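Über uns

Votier ist eine kleine Schule für Theater und szenisches Schreiben in Zallgate. Gegründet hat sie Aarti Bhardwaj, die bis heute die Schreibkurse leitet. 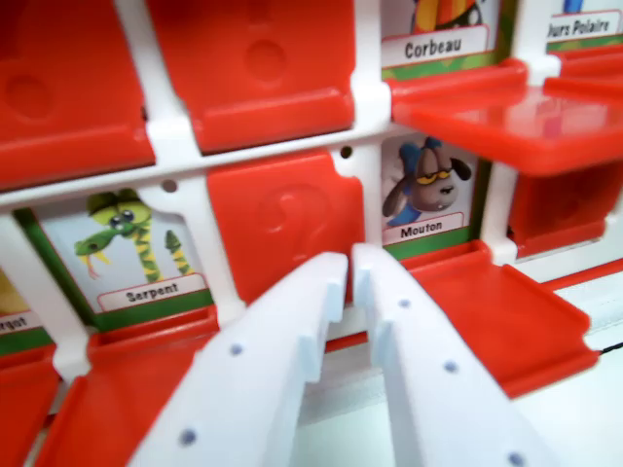

Ratespiel mit Tierkarten und roten Klappen

In jeder Gruppe arbeiten höchstens 20 Personen — Anfänger sind immer willkommen. Im März zeigen wir neue Einakter auf der Studiobühne Mockus.
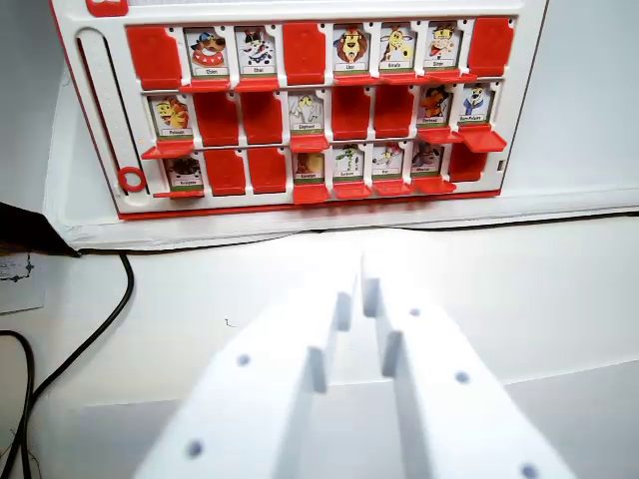 Wer kein eigenes Stück hat, kann auch als Sprecher mitmachen. Man findet uns im Haus Farkiteck, Raum 207.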